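Week 31, and the hospital bag is still not packed

September 2, 2024

I promised to write every week and then I was silent for almost a month, so I am sorry to those who asked. All is well. The baby kicks mostly at night, the heartburn is worse than the kicks, and I have learned to sleep on my left side with one pillow between the knees and another behind my back.

Last time I wrote about the glucose test. The first result came a little high, and I had to repeat it with the long version, where you sit in the clinic for hours and drink something that tastes like melted candy. I was very worried before it. My fasting number the second time was good and the others were good too, so I don't have gestational diabetes. Gobnait Duggan, my midwife, told me that many women fail the short one and pass the long one. I wish I had known this before I cried in the parking lot.

She also measured my belly with the tape, as she does on each visit, and listened to the heartbeat. It was 127 this time. My mother-in-law says a slow heartbeat means a boy. Gobnait says it means the baby was resting.

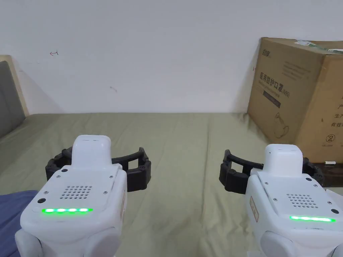 We have now chosen where I will give birth. There are two possibilities near us, the big hospital in Guteck and the small birth center in Clallham. I liked the small one very much when we visited. It has a bath, and the rooms have curtains like in a home. But it is only for women with low risk, and because of my blood pressure in the first months they preferred not to take me. I was sad for some days. Now I am used to the idea, and the big hospital has also a bath, if it is free when you come.

The birth class is finished. Trevor Grewal was our teacher, a retired nurse with a very quiet voice, and we had 6 evenings with him. I went there thinking that breathing is something I already know how to do. The most useful evening for me was about the early hours at home - when to eat, when to walk, when to call and when it is still too soon to call. My husband made notes in such small letters that I cannot read them, so he must be present.

My grandmother gave birth to her first child in 1948, at home, with a neighbor and no doctor. When I told her about the class, she asked what they can teach for so many evenings. Then she wanted to hear everything, and we spoke on the phone until her dinner was cold.
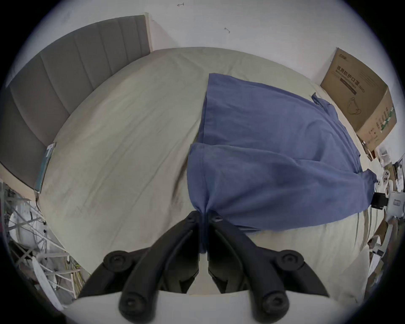

A blue cloth on the bed.

About the bag. I have read many lists and they do not agree with each other. One says to take three nightgowns, another says the hospital gives you one and you will be happy to throw it away. For now I have put on the chair the things I am sure of: my papers, warm socks, lip balm, a long charging cable, and two sets of clothes for the baby in different sizes. I still need to buy a nursing bra, but I don't know which size to take, and the woman in the shop told me to wait until week 36.

If you gave birth in a hospital, please write me what you used from your bag and what you carried home again without opening it. I am also looking for a good snack that does not melt.

Next appointment is in two weeks, with a scan to see if the baby has turned head down.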